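Vorratsdose Fluvlow mit limettengrünem Deckel

Jeder Haushalt besitzt mehr Dosen als Deckel. Wohin die fehlenden Deckel verschwinden, können wir Ihnen auch nicht sagen, wir verkaufen nur Nachschub. Bei der Fluvlow haben wir den Deckel immerhin in einer Farbe bestellt, die man in der Schublade wiederfindet, auch morgens vor dem ersten Kaffee. Limettengrün, kräftig, mit keiner Küche der Welt abgestimmt. Wer es dezenter mag, wird bei unserer Serie Sequeira fündig, die es in Grau, in Hellgrau und in einem Farbton gibt, den der Hersteller Nebel nennt.

Die Dose selbst ist durchscheinend. Das klingt nach einer Kleinigkeit, bis man im Kühlschrank einmal drei blickdichte Behälter hintereinander geöffnet hat und im dritten etwas fand, das schon länger dort wohnte. 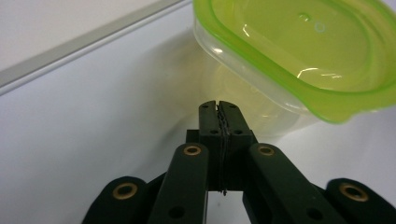 Fluvlow mit Deckel in Limettengrün

Wofür sie taugt

Nudelreste, Linsensalat, halbe Zwiebeln, das Stück Käse, das man auf keinen Fall mehr in die Papiertüte zurückbekommt. Unser Einkäufer Harish Annamalai hat seine Testdose im Februar mit nach Hause genommen und bewahrt darin seither Curryblätter auf. Die Rückgabe ist angefragt.

Suppe geht ebenfalls, solange die Dose steht. Für den Rucksack empfehlen wir sie mit Suppe nicht. Der Deckel wird aufgedrückt, er hat keine Klammern und keine Schraube, und ein Sprint zur Straßenbahn ist eine Belastung, für die er nicht gedacht war. Für Brote, Obst und Kuchen reicht er völlig.

Gefrierfach: ja, bitte nicht randvoll. Mikrowelle: zum Aufwärmen ohne Deckel. Backofen: nein, auch nicht kurz, auch nicht auf kleiner Stufe. Wir schreiben das hier so deutlich, weil im Kundendienst ein Ordner mit Fotos zu diesem Thema liegt.

Ein Wort zu Tomatensauce

Durchsichtiger Kunststoff und Tomatensauce führen eine lange, unglückliche Beziehung. Ein orangefarbener Schleier kann zurückbleiben, besonders wenn die Sauce warm eingefüllt wurde und Öl darin ist. Vorher abkühlen lassen hilft. Danach ein Spritzer Spülmittel mit etwas Natron, über Nacht stehen lassen, am nächsten Tag noch einmal spülen. Manchmal wird es besser. Manchmal hat man eine Tomatendose, und die andere ist für alles Übrige.

In den Geschirrspüler darf die Fluvlow, am liebsten in den oberen Korb und mit der Öffnung nach unten, sonst spült die Maschine, und Sie räumen hinterher ein kleines Schwimmbad aus. Den Deckel legen Sie dazu, möglichst nicht direkt über die Heizstäbe. 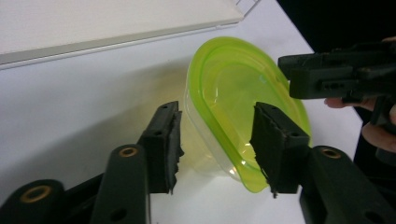
Kann ich den Deckel einzeln nachbestellen?
Einzelne Deckel führen wir als Ersatzteil, Sie finden sie im Bereich Zubehör unter dem Namen der Dose. Die Deckel der Serie Sequeira passen nicht auf die Fluvlow, auch nicht mit Nachdruck.

Lieferung und Umfang

Im Karton liegen 2 Dosen und 2 Deckel, also für einen kurzen, schönen Moment genau gleich viele. Dazu kommt ein gefaltetes Pflegeblatt in 11 Sprachen. Die deutsche Fassung hat unser Kollege Manikandan Palaniappan übersetzt und dabei auf den Satz »Freude beim Aufbewahren« verzichtet, der im Original gleich mehrfach stand.

Das Set kostet 19 Euro. Verschickt wird aus dem Lager Goltesden, im Pappkarton mit Papierpolster – Luftkissen hatten wir früher, die wurden von den Katzen der Kundschaft sehr gelobt und von sonst niemandem. Wer gleichzeitig etwas aus der Reihe Hukaslow bestellt, bekommt alles in einem Paket.

Rückgabe

Unbenutzt und im Originalkarton nehmen wir das Set zurück. Mit Inhalt nicht. Bei Rissen oder einem verzogenen Deckel schicken Sie uns bitte ein Foto und die Bestellnummer, dann klären wir den Ersatz per E-Mail.

Artikeltext zuletzt geändert: 11. Okt. 2021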